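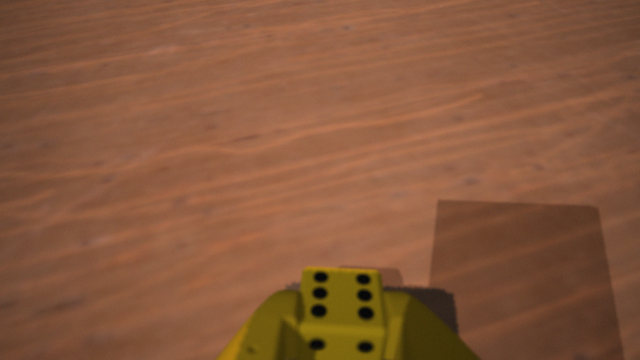
Johannes Mofokeng wrote to me after the last post to say that I had the wrong idea about sandy soil, and that if I kept digging muck into it every autumn I would be doing the same job for the rest of my life. Put it on top, he said, and leave it there. He has gardened on sand at Kavholm for 16 years and he thinks the spade has done more harm to his plot than rabbits have.

I have been thinking about this since, and I am mostly persuaded. My own ground is the strip behind the house at Trindholm, which was rough grass when we came. You can push a fork in to the handle without trying. Water goes straight through. The first summer I planted lettuces, beetroot and a row of peas, and watered them every evening, and the peas still gave up before the pods had filled. The beetroot were the size of marbles.

So I did what my father did, who gardened on clay. I bought a trailer load of manure, dug a trench, filled it, and turned the next trench over on top. It was better for a year. By the second spring you couldn't tell where the manure had been. The soil was the same pale stuff all the way down, and I paid for another load.

Johannes says that digging lets the air in and the muck rots away far quicker than it would on heavy ground. He also pointed out that worms will take it down if there are any worms, and that there won't be any if I keep turning them over. I can't say I have ever seen many.

The plan for this year is as follows. The long bed gets a thick layer of compost from Jacobs, which is the yard on the Larnumow road, and no digging at all. The short bed by the shed gets dug as before. Both will have the same things in them: potatoes, leeks, chard and a few carrots. I know that two beds don't prove anything, and the short one has more shade after lunch, but it is what I have.

Jacobs delivered on 22nd September. The lorry couldn't get down the lane so it was tipped by the gate, and I counted the barrow loads to see whether I had been sold short: 108. It took me 2 days and I had to stop for my knee. The compost is dark and a bit stringy, with bits of twig in it, but it smells all right. I had hoped for more left over for the fruit bushes. The gooseberries will have to manage with leaves.

I have sown field beans through the gaps where the courgettes came out. They don't mind poor ground and they hold it together when the wind gets up, which in January it does here for weeks on end. Last winter a fair bit of the bare end of the plot finished up against the fence, and some of it in the water butt. Bare sand moves. I should have covered it then and I didn't.

The potatoes this year were fair, by the way – small but clean, and easy to lift. Carrots were the best thing I grew, long and straight, six rows of them. The leeks are still in and look thin.

If anyone else is on sand and has tried leaving it alone, I would like to hear what you put on and how often. I would also like to know about seaweed. Johannes uses it and doesn't rinse it. I have always rinsed mine.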